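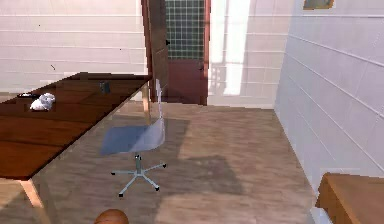 Image: Idarix

How to submit your essay for the Nustton Undergraduate Prize

Entries are made through the Zestthorpe portal and close on 25 July 2019. Each student may enter up to 2 essays, in separate categories.

1. Register with your university email address. Personal addresses are rejected at the first screen.

2. Remove your name, your tutor's name and your university from the text, the headers and the file properties. Judges read every entry blind.

3. Check the length. The limit is 3,000 words, including footnotes but not the bibliography.

4. Save the essay as a PDF and upload it under one category only. The category cannot be changed later.

5. Paste in your abstract as plain text – italics and accents copied from a word processor may be lost.

6. Press Submit, then note the entry number on the next page. A saved draft is not an entry.

Shortlisted students are told by email in September. Questions about categories go to the Nigatu desk, using the form in the portal.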